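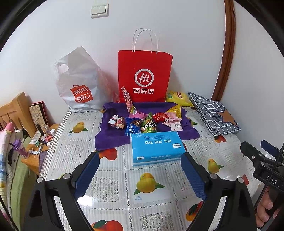

Figure 4. Wrist view during a demonstration. Snack packages are grouped on a dark purple towel, with two upright bags behind them and a printed tablecloth beneath.

September 2020
Lakmal Howlader

4.2 Separating Objects from Printed Surfaces

The perception module proposes grasp candidates from a single wrist view. Early versions were trained on plain tabletops and performed poorly in homes, where the support surface often carries pictures of its own. In Figure 4, the mango printed on the cloth between the open jaws has a clear outline and strong color, and a detector that relies on appearance alone will score it as an object. Glare on the glossy cloth adds a second source of error.

We therefore added a surface check to the Clordale planner. Each candidate region is compared with a plane fitted to the table, and regions with no measurable height are removed before grasp scoring. Thin packages remain difficult — a flat tissue pack may rise only slightly above the cloth — so the height limit is set for each episode.

The check was tuned on 2,921 frames drawn from 191 demonstrations. Frames from 11 further demonstrations were held back for testing. Labels made before February used an older class list and were converted with the Veltesora tool. Regions where one package hides part of another were labeled by visible area only, and the planner treats their full extent as unknown.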